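Rarnar Wiki » Tutorials » Components » Splitting a Controller into Two Components

tutorials:components:split_controller

Last modified: Aug 25, 2024

How to Split One Big Controller into a Fast Part and a Slow Part

If you have landed on this page, chances are you have a control program that began life as a tidy little loop and has since grown logging, a settings reader, a status page and a few other things that seemed like a good idea at the time. We have all been there! This tutorial walks you through pulling such a program apart into two Rarnar components, one that has to run on time and one that can run whenever it gets a chance, and then wiring the two together again so that your application behaves the way it did before.

Set aside an afternoon for it. The work is not hard, but it goes much better if you are not in a hurry, and there is one step (the shared buffer) where a cup of coffee and a sheet of paper will help you more than the editor will.

What you need before you start

A working Rarnar workspace with the Serlow message layer installed. If you can build and run the "two talkers" tutorial, you are all set. You also need a controller that runs today, even if it runs badly. Please don't try to split something that is half finished, as you will never know which of your troubles came from the split and which were already there.
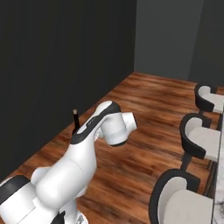 One reader, Lozano, wrote in to ask whether the split is worth the bother for a controller that never misses a deadline, seeing that two components mean two configuration files and twice as many places to make a typing mistake. It's a fair question, and for a small program that you are never going to touch again I would leave it be. The moment you want to change the logging without testing the whole loop again, though, you will be glad you did it.

Step 1: Find the line between fast and slow

Print out your main loop, or open it in a window by itself, and go down it with a marker. Everything that must happen in every cycle gets an F. Everything else gets an S. Reading sensors, computing the next command and sending it are nearly always F. Writing to disk, reading settings and talking to a user interface are nearly always S.

You will come across a few lines that want to be both. My own example was a limit check that looked up its limits in a settings file every time it ran, and it had been doing that quite happily for years. The check is F and the lookup is S, so that line becomes two lines. Write these down on your sheet of paper as you find them, because every one of them will turn into a field in the shared buffer later on.

Step 2: Make the two component files

In your workspace, create two empty components from the template:

rarnar new component loop_fast
rarnar new component loop_slow

Open loop_fast.conf and set the following:

activation = periodic
period_ms = 4
priority = 20
allow_blocking = no

Then open loop_slow.conf:

activation = periodic
period_ms = 700
priority = 8
allow_blocking = yes

In Rarnar a larger priority number wins, which catches out a good many people who come from systems where it is the other way round. The period for the slow part is a matter of taste. I like 700 milliseconds for a status page, but if you have a person staring at a gauge and waiting for it to move, you may want it shorter.

The allow_blocking setting deserves a word. When it is set to no, the checker will refuse to build the component if it finds a call that may wait, such as opening a file. It will complain a lot the first time. Let it complain, and fix the calls one by one. It is very tempting to switch the setting to yes "just for now" and I can only tell you that I have found a "just for now" of mine in a program that had been in use since the July before.

Step 3: Describe the shared buffer

Now get out your sheet of paper. Each item you wrote down in step 1 becomes a field in the buffer description, along with the direction it travels in:

buffer loop_shared
to_fast: upper_limit, lower_limit, enabled
to_slow: last_command, last_reading, missed_cycles

Keep the two directions apart. A field that both sides write to will sooner or later hold something that neither side expected, and the builder won't warn you about it. If you feel you need such a field, make two fields instead and let the slow side compare them.
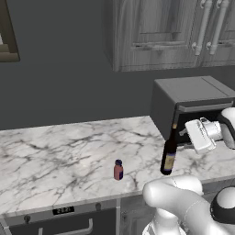 Once the description is saved, run the generator:

rarnar generate loop_shared

It writes a read function and a write function for each side. The fast side's functions never wait. If the slow side happens to be halfway through writing, the fast side simply gets the previous complete set of values, and for limits and switches that is nearly always fine. If it isn't fine for your application, then the value probably belongs in the fast component after all, and you should go back to step 1 with it.

Step 4: Move the code

Copy (please copy, don't cut) the lines marked F into loop_fast and the lines marked S into loop_slow. Replace each of the in-between lines with a buffer read on one side and a buffer write on the other. Leave the old program where it is until you have finished step 5, so you can go back and look at it.

Watch out for variables that get their first value in a slow line and are then used in a fast one. The fast component may well start first, and it needs something sensible to work with until the slow one has woken up. Put safe starting values in the buffer description:

default enabled = no

Step 5: Connect and check

Add both components to your system file and start it with the Valtix viewer attached:

rarnar run my_system --trace valtix

In the timing tab, look at the row for loop_fast and let it run for a while with everything switched on, including whatever logging you have. The number to keep an eye on is missed_cycles. If it climbs, stop the slow component and see whether it goes on climbing. If it does, your fast part is too heavy by itself and the split hasn't caused the trouble. If it stops, the two are still sharing something, most often a log function that was called from both sides of the old program.

Common problems

The builder says "buffer has no writer." You have described a field and forgotten to write to it, or you have spelled it differently in the two places.

The controller starts but does nothing. Check the default for enabled, and check that loop_slow is listed in the system file. I have forgotten the second one more often than I care to admit.

Settings changes arrive late. They will take up to one slow period to come through. Shorten period_ms in loop_slow.conf if that bothers you.

See also: Naming Your Buffers, Using the Valtix Timing Tab, Moving Older Projects to Serlow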